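제켄 공방(Jeken) 소개
작업장 안내 | 장비 | 프로젝트 | 가입 | 오시는 길

제켄은 로봇과 자동화 장치를 직접 만드는 사람들이 함께 쓰는 공유 작업장입니다. 건물 1층과 지하를 쓰고 있으며 면적은 200제곱미터입니다. 1층에는 조립대와 전자 작업대가 있고, 지하에는 절단기와 선반처럼 소리가 큰 기계가 있습니다. 회원은 직장인, 학생, 은퇴한 기술자까지 다양합니다. 전공이나 자격은 따지지 않습니다.

어떻게 시작했나

처음에는 아파트 베란다에서 각자 로봇을 만들던 사람들이 공구를 나눠 쓰려고 빌린 창고였습니다. 3D 프린터 한 대와 중고 오실로스코프, 접이식 탁자가 전부였습니다. 겨울에는 난방이 되지 않아 출력물이 자주 휘었고, 프린터를 이불장에 넣어 두고 쓴 적도 있습니다. 이후 지금 자리로 옮기면서 월 회비 제도를 만들었고 전기 배선을 새로 했습니다. 2183번 사물함처럼 번호가 이상하게 큰 것들은 전에 이 건물에 있던 체육관에서 물려받은 물건입니다. 번호판을 떼기가 어려워 그대로 쓰고 있습니다.

무엇을 만드나

회원 개인 작업이 가장 많습니다. 화분에 물을 주는 장치, 블라인드 개폐기, 고양이 급식기 같은 소품부터 바퀴 달린 이동 로봇까지 있습니다. 공방 이름으로 진행하는 공동 프로젝트는 따로 관리하며, 도면과 부품표는 회원 모두가 볼 수 있습니다.

트롤레로(Trollero)
공구와 자재를 싣고 작업장 안을 오가는 카트입니다. 바닥에 붙인 테이프를 따라 움직입니다. 짐을 많이 실으면 지하 경사로에서 속도가 떨어지는 문제가 있어 감속비를 바꾸는 중입니다. 현재는 1층에서만 운행합니다.

카리미(Karimi)
작업대용 모터 제어 보드입니다. 기성품 보드로는 커넥터 위치가 맞지 않아 직접 설계했습니다. 지금 쓰는 것은 7번째 개정판이며, 이전 판은 부품 보관함 아래 칸에 있습니다. 초기 판은 전원 단자의 극성 표시가 잘못 인쇄되어 있으니 꺼내 쓰실 때 반드시 회로도를 먼저 확인하십시오.

리스테티(Ristetti)
집 안에서 옷을 다루는 양팔 로봇입니다. 공동 프로젝트 가운데 참여 인원이 가장 많고 시간도 가장 오래 걸리고 있습니다. 자세한 내용은 아래에 따로 적었습니다.

리스테티 작업에 대하여

천은 잡을 때마다 모양이 달라집니다. 상자나 컵을 옮기는 동작은 비교적 빨리 만들 수 있었지만 옷은 그렇지 않았습니다. 얇은 천은 손끝에서 미끄러지고, 두 겹이 한꺼번에 잡히기도 합니다. 옷이 한번 뭉치면 어느 쪽이 목이고 어느 쪽이 밑단인지 찾는 일부터 해야 합니다.

초기에는 공방 조립대 위에서 수건만 가지고 연습했습니다. 조립대는 평평하고 단단해서 손끝 높이를 맞추기가 쉽습니다. 실제 집에서는 옷이 소파나 침대에 놓여 있는 경우가 많고, 쿠션은 누르면 들어갑니다. 그래서 작업 장소를 일반 거실로 넓혔고, 연습용 천도 수건에서 운동복 같은 의류로 바꾸었습니다.

동작은 사람이 팔을 조종해 기록합니다. 지금까지 모은 기록은 약 484회분입니다. 실패한 기록도 지우지 않고 따로 분류해 둡니다. 나중에 손가락 모양이나 카메라 위치를 바꿀 때 비교할 자료가 되기 때문입니다.

배선은 손목이 돌아갈 때 당겨지지 않도록 여유를 두고 묶습니다. 케이블 타이를 너무 세게 조여 피복이 눌린 일이 있었고, 그 뒤로 작업 전에 팔을 끝까지 한 번씩 돌려 보는 순서를 점검표에 넣었습니다. 손가락 부품은 소모품으로 봅니다. 끝이 닳으면 교체하고, 교체한 날은 공책에 적습니다.

리스테티, 소파 위 빨간 옷 작업

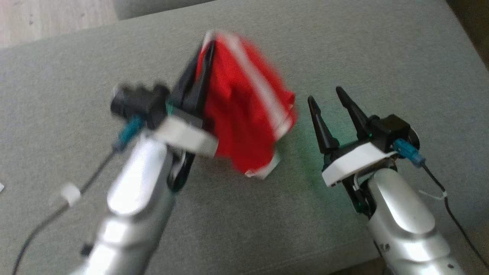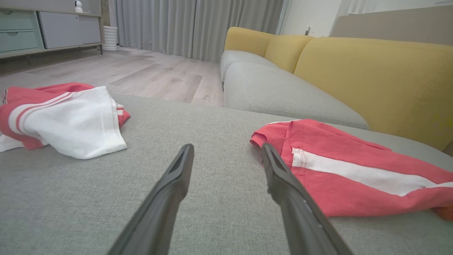
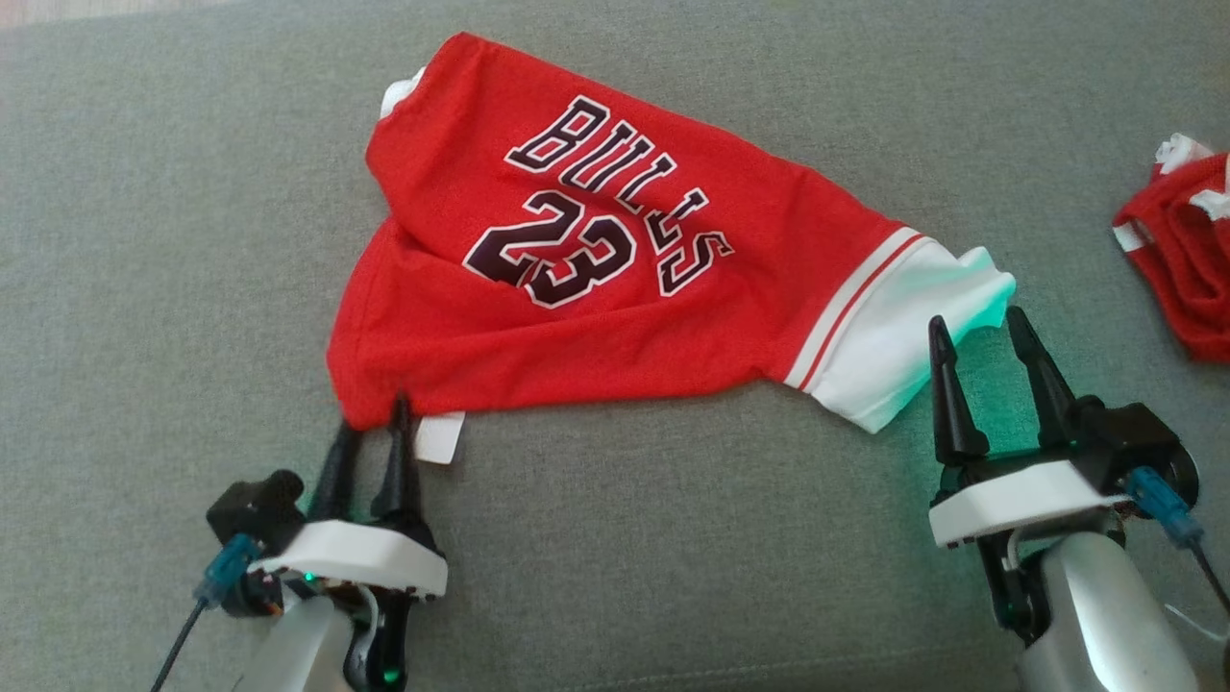

회원 가입과 이용

가입하려면 먼저 안전 교육을 받아야 합니다. 교육은 매달 열리며 저녁 7시에 시작합니다. 교육 내용은 비상 정지 버튼의 위치, 배터리 충전과 보관, 절단기 사용법입니다. 로봇 팔을 쓰려는 분은 별도의 실습을 한 번 더 받습니다.

회비는 월 단위로 내고, 방학 기간만 쓰는 학생 회원제도 있습니다. 필라멘트와 나사 같은 공용 소모품은 회비에 포함됩니다. 모터와 감속기, 배터리는 각자 준비하십시오. 급할 때는 공용 재고를 먼저 쓰고 나중에 같은 부품으로 채워 넣어도 됩니다.

리튬 배터리는 충전함 안에서만 충전합니다. 충전 중에는 자리를 비우지 마십시오. 지하 기계는 혼자 있을 때 사용할 수 없습니다. 작업대에 남겨 둔 물건에는 이름과 치울 날짜를 적은 종이를 붙여 주십시오.

견학과 문의

견학은 이메일로 미리 신청하면 가능합니다. 단체 견학은 인원과 연령대를 함께 알려 주십시오. 10월에는 공개 작업일이 있어 신청 없이 들어오실 수 있으며, 이날 지하는 개방하지 않습니다. 트롤레로 운행 구간의 바닥 테이프는 밟아도 괜찮지만 떼지는 말아 주십시오.

주차 공간은 없습니다. 무거운 장비를 싣고 오실 경우 건물 뒤편 하역문을 열어 드리니 도착 전에 연락 주십시오.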